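Carrier bags, sorted by thickness

The drawer under the kettle stopped closing in April, so I took everything out of it and put it back in an order I can defend. Most of the volume was carrier bags. These notes are mainly for my own use, though Saskia Tomoana asked for the folding method and it is easier to write it down once.

I sort by material first. Thin supermarket bags go in one pile, woven ones in a second, and the heavier shop bags in a third. Paper goes straight to the recycling unless the handles are sound.

Thin bags: flatten on a table, press the air out towards the opening, fold in thirds lengthways, then roll from the base. A rolled bag holds its shape if the handles are tucked in last. I tried the triangle fold for a while. It is neater but takes twice as long, and the corners work loose in the drawer.

Heavy shop bags do not roll. The plastic is stiff enough to spring back, and once it has been creased it keeps the crease. I store these flat, handles alternating left and right so the stack stays level. The stack lives in a Brernar drawer box, internal depth 200 mm, which takes 22 of them before the lid lifts. Rimantas Venckus keeps his hanging inside one another on a hook – fine in a hallway, poor in a kitchen.

The other use for the heavy ones is soft storage. Gym kit, spare pillowcases and winter scarves all do well in them. Fill to about two thirds, press down from the top, then twist the neck twice and let it fold over. No tape or clip. A bag filled this way stands up by itself provided the weight is at the bottom, so put the bulkiest items in first. I weighed one load of scarves at 643 g and it stood on a shelf for eight days without slumping.

Glossy plastic marks easily but wipes clean with a barely damp cloth. Do the outside before filling it.
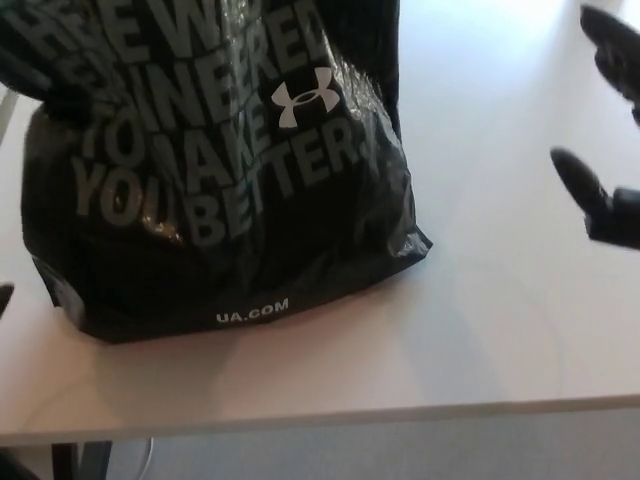 Under Armour bag on the white table, neck twisted over.

Dark bags need a label, as you cannot tell gloves from socks without opening them. I use a strip of paper under the twist, with the contents and the month in pencil. Masking tape also works but leaves a residue on shiny plastic.

Next is the shelf above the boiler, probably on Thursday. The woven bags are going up there, and I still need to measure the gap behind the pipe.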